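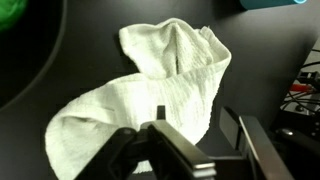

Why does my gripper stop halfway through closing on a towel and throw an overcurrent fault?

The controller thinks the fingers have hit something solid. Thick cloth bunches up between them, the motor current climbs before the fingers reach the commanded position, and the drive trips to protect itself. Set a force limit and let the move end when it is reached.

More detail from me, as I asked the question. The arm is a Qin with the stock two-finger gripper and we run it on the Kudport controller. The job is picking up terry towels from a table and folding them. Thin tea towels never fault. The bath ones do it in 30 picks out of 59, always on the close. When it faults the fingers go slack and the towel drops. Last week it also faulted while I was reaching in to straighten the cloth, and the arm sagged on to my wrist. No injury but I didn't like it.

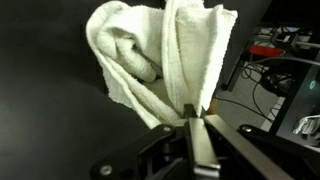 I have already swapped the motor cable and the fault code is the same. Firmware was updated on 5/2/20 and made no difference.

Answer 2

Check the linkage pivots first. Take the power off, move the fingers by hand and feel for a stiff spot. Ours at the Stestwood site had lint packed in one of the joints and it tripped at 49 per cent of travel every time. Cleaned it out, put the limit back to default, fine after that.

The arm sagging is a separate fault and the more serious one. A gripper trip should not release the arm brakes. Stop using it until that has been looked at, and don't reach in with the drives live.

Answer 3

had this, turned the current limit up, works ok

3 comments

Don't do what answer 3 says, you will cook the motor.

Was lint on mine too. Thanks.

Does the Alton gripper do this as well?

Shares: 3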